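Visitors who came to the Wistell open day on April 18, 2018 spent most of their time at one bench, where robot arms were working on a desktop computer with its side panel off. We spoke to the engineer who ran the demonstration for Stala, and to a technician from Prothero.

The hard drives and the bays that hold them were the main subject.

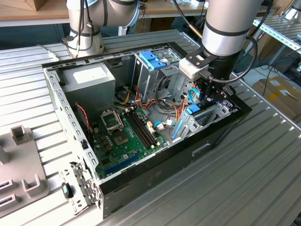
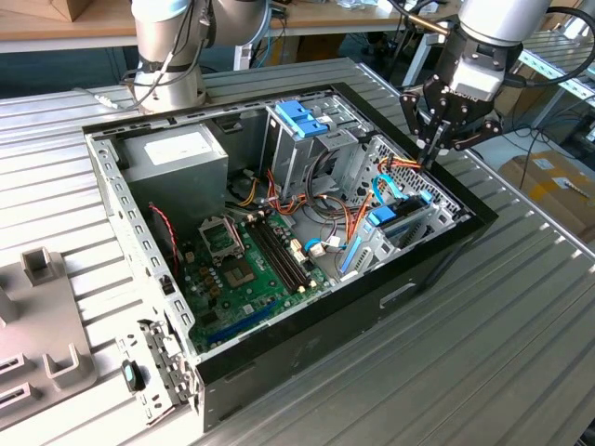
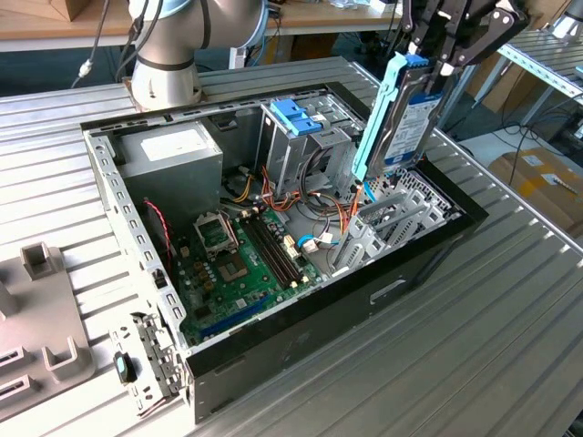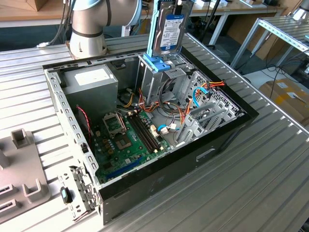

"People ask why we don't start with something easier," the engineer said. "A drive in a caddy is a fair test. It has to stay straight, and there are cables close by."

The team spent 15 weeks getting ready. Most of that went into grip force. "Too little and the drive slips. Too much and you bend the caddy," she said.

The technician takes computers apart by hand and was less sure. "On a good day I do 52 machines," he said. "I'd want to see it with a case that's been kicked around an office." He did like the idea of handing over the repetitive part.

The Verkus program, which pays for the work, runs until November. By then the engineer wants to have tried 3 more case models. "The cables worry me more than the drives," she said. "They never sit the same way twice."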